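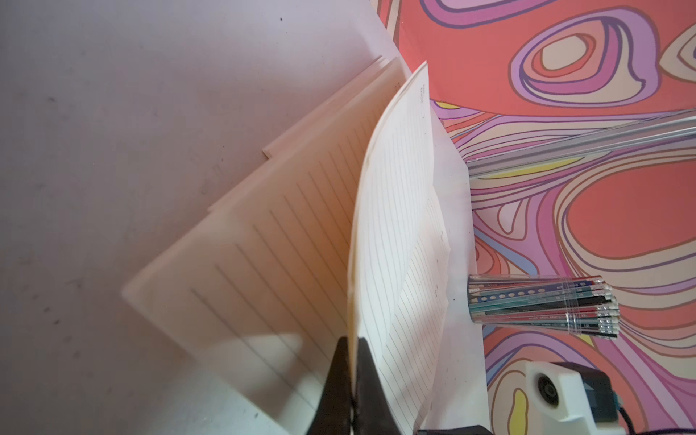 What is a soundcheck?

A soundcheck is a practice run that a band does on stage before the audience comes in, so that everybody can be heard properly when the concert starts.

If you have ever been to a concert with a grown-up, you may have thought the band simply walked on, picked up their guitars and began. It does look that way! But those same people were very likely standing on that same stage in the middle of the afternoon, in their ordinary jumpers, playing the same bit of the same song again and again to rows of empty seats.

Let's go to a real one. The band is called Clilatitz, and they are playing on Sunday at Tivlow Hall, which was built in 1904 and has room for 400 people. It is a lovely old place with a curved ceiling, and curved ceilings do funny things to sound. A clap at the front comes back to you a moment later, as if somebody at the far end were clapping too. That is an echo, and it is one of the things the band will need to listen out for.

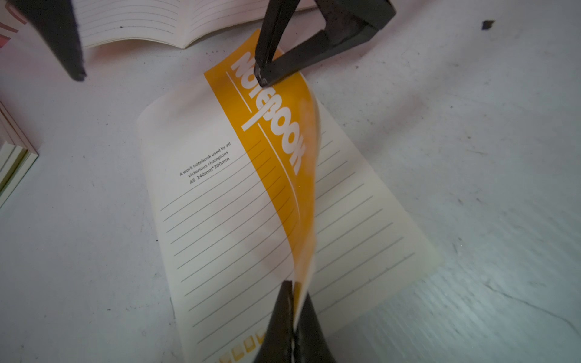
An A5 work notebook with a yellow band on the cover.

Who is in charge?

The person in charge of a soundcheck is the sound engineer. At Tivlow Hall this is Tien-fu Mak, and he sits at a very wide desk covered in sliders and knobs – it's called a mixing desk, and every slider makes one thing louder or quieter. One is for the singer, one is for the bass guitar, and the drums have a whole row to themselves, as each drum usually gets its own microphone.

Tien-fu nearly always begins with the drums. "Just the big one, please," he calls, and the drummer goes boom, boom, boom until he puts his thumb up. Then it's the snare drum, which has a crackly sort of snap to it, and then the cymbals. It can be rather dull for the rest of the band, who tend to wander off and find the biscuits.

After the drums come the bass, the guitars, the keyboard and last of all the singing. Each player has a turn alone, and after that they all play together.

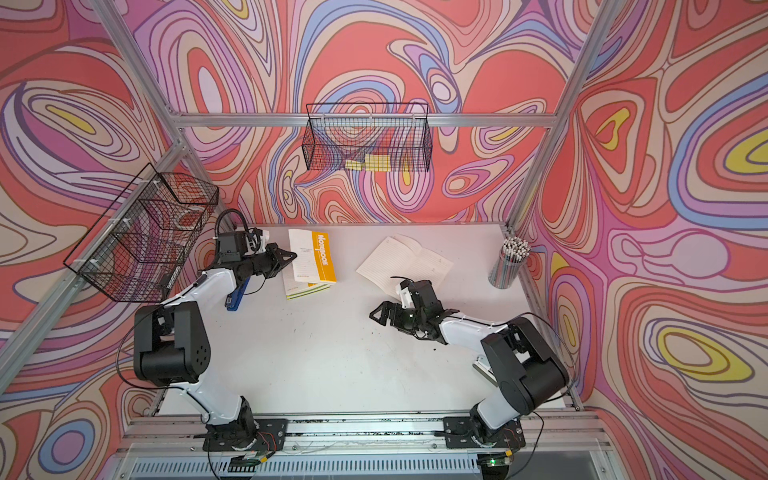 When they do play together, something odd often happens. A guitar that sounded enormous by itself seems to vanish, and the singer can't hear her own voice at all. This is why there are speakers on the floor that point backwards, towards the band. They are called monitors, and they let the musicians hear themselves. If you watch a soundcheck you will see a lot of pointing, because "me, up a bit" is much easier to say with a finger when the drums are going.

Sometimes there's a dreadful squeal. That is feedback, and it happens when a microphone picks up the sound from a speaker and sends it round again, louder and louder, until somebody turns something down or moves the microphone. It makes everyone jump, even people who have heard it hundreds of times.
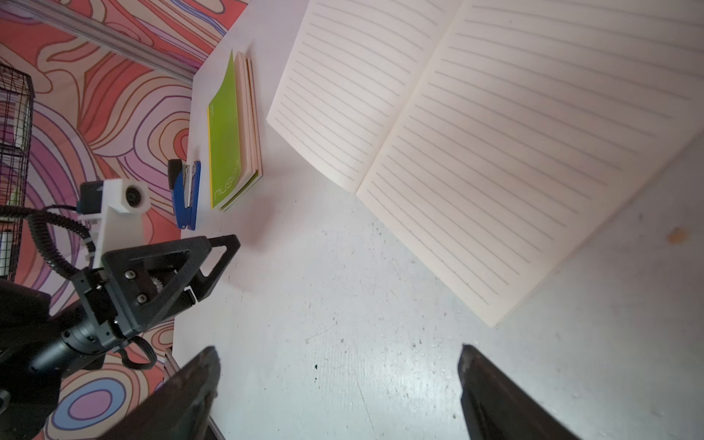
Once the sound is right, the band agrees the set list, the songs they are going to play and the order they will play them in. Clilatitz like to start with a fast one called Setia and save the slow one for the middle, when people are ready for a bit of a rest. A notebook with ruled pages, like the open one here, is very handy for this job, with one song to each line and the writing nice and big so it can be read from standing up. The list usually goes on the floor with a strip of tape over it.

And the support band?

A support band is the group that plays first, before the main band. They normally do their soundcheck second, so that their drums and amplifiers are already in place when the doors open. On Sunday the support is a group called Softić, and they may get only a short turn, so they have to be quick and know just what they want to ask for.

Try it yourself

Ask a friend to sing or hum while you tap on a table. Can you both be heard? Now tap more softly, or ask your friend to stand a little nearer to whoever is listening. Try it again in the bathroom, where the hard tiles bounce the sound about, and then in a bedroom with the curtains drawn. You'll find you have to change things each time.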